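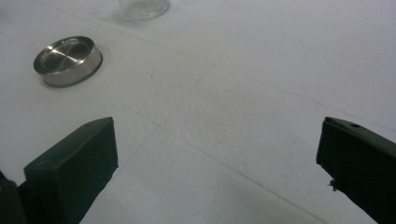 "Ask me in April and I'd have told you I was leaving," says the woman who runs the packing floor at Rerkcombe. She is eating toast over the sink. Break is 16 minutes, she says, and she's not wasting it sitting down.

Rerkcombe does kitchen and table things, bought in bulk and sent back out in mixed boxes to cafes, guest houses, a few schools. Long building behind the bus depot, low ceiling, radio on. 85 people work there when it's busy. Since spring a good part of the sorting has been moving over to machines, and the part that hasn't is done by people holding grippers in their hands to show the machines how. Which is odd the first time you see it. Grown adults picking up dishes with what look like giant tweezers, very slowly, very seriously.

"You stop feeling daft after the first week," she says. "You do it the same way every time or it's no good to them. Reach, close, lift, put down. Open. Again. If I scratch my nose in the middle we start over."

The tools and the arms both come from a firm called Skuvanis, the software from Rudora. The staff don't much distinguish. It's all "the kit". The kit is down, the kit wants charging, who's had the kit.

I asked what her job was before. Same title, she said, different job. She used to walk. Up and down the aisles all shift, she reckons she knew every shelf by the feel of it. Now she's at a table or at a screen, and her feet are better and her neck is worse. She got a pay rise out of it, a small one, and a course with a certificate that she hasn't put up anywhere.

"I miss the walking. I didn't think I would. You'd see everyone. Now if I want to know how somebody's mum is I've got to go and find them."

One of the older packers joins us halfway through, a man who has been there since the firm was still called Tzavaras. He is less kind about it. His shift was cut from five days to four when the first arms went in -- same hourly rate, so less in the bank. The fifth day came back in the summer, but as a showing day, at the table, gripper in hand.

"So I'm teaching it my job on the day it took off me. I said that to the manager. He laughed, and then he sort of stopped laughing."

Is he any good at it? He looks at her. She says he's the best they have.

"Glass is the hard one," he says. "Metal you can be a bit rough with. Glass, you've got to come at it straight and you can't feel it, that's the thing. With your hand you know before you squeeze. With them things you're going by eye. So I go slow. The young ones go fast and then they wonder why the arm goes fast."

There is a target, 566 goes a week across the team. Neither of them likes it. It used to be on a whiteboard by the door, but people were rushing to get the number up and a lot of it had to be thrown out, so the whiteboard went. The target stayed. She keeps it on a bit of paper in her pocket.

What do they want, I asked, if they could change somthing?

Her answer came quick: say before you change the rota. The arms came in with nine days' warning and the new shift pattern with two. People had childcare booked. One woman had a second job cleaning and had to pick, and she picked the cleaning. "Good worker. Gone. For the sake of a letter."

His took longer. He'd like to be asked where the machines go next. The one on the end of line two was put in to lift trays, and in his view lifting trays was never the trouble, it was the bending to the bottom shelf, which people still do. All day. His knees can vouch for it.

"They watched us for a fortnight with clipboards. Never once said, what hurts?"

She says that's fair, and that she's passed it up. Nothing back yet.

Neither thinks the work is going away this year. Next year they don't say. There's been no one laid off so far, both are clear on that, though people who leave aren't being replaced and you notice it at the Christmas do. He's got a while till his pension. She's been looking at the Rudora jobs page on her phone, she admits, they want people who can train other people on teh tables, and she can do that in her sleep.

"Would you go?" he asks her. First he's heard of it, by the look of him.

"Might," she says. "Depends on the hours."

Then the bell, and she puts her plate on the side, and they both go back in.

02/10/2018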